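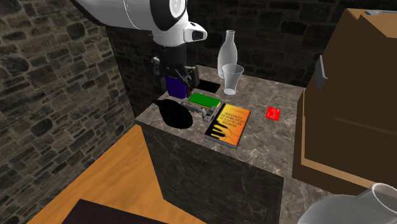
Gripper holding a small block over a marble-topped pedestal (computer render).

Trunside Footy Tipping: Your Questions Answered

How do I join?
Fill in the entry form on the Join page and pay your $20, and you're in for the whole home-and-away season! If you tipped with us last year your old login should still work (try it before you make a new one, please, we ended up with a lot of doubles last time).

Can I join after the season has started?
You sure can, up until the end of round five. You'll be given the lowest score from each round you missed, which sounds a bit harsh, but plenty of people have clawed their way back from there and had a lovely time doing it.

What happens if I forget to tip?
You get the away teams. Every time. We've all done it, and now and then it even pays off.

What is the margin for?
You pick a winning margin for the first game of each round, and we use it to split ties on the ladder. The smaller your total error over the season, the better. Draws count as a correct tip for everyone, whichever side you chose.
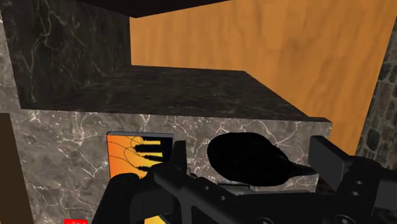 What are the prizes?
All entry money goes back out. Last season first place took home $700, and the rest was shared between the runners-up, the round winners and the Isaksson Plate, our knockout comp that starts in July and costs nothing extra to enter.

Can I have more than one entry?
One each, I'm afraid. Your partner, your mum and your mates from Pindton are all very welcome to put in their own, as long as they're over 18 and doing their own tipping.

Can I change my tips?
As often as you like until the first bounce of each game. Late team changes do catch people out, so it's worth a quick look on your phone before you settle in with a cuppa.

Where is the end-of-season night?
Upstairs at Flornetti, from 6.30 pm. Let us know if you're bringing the kids and we'll order extra pizzas.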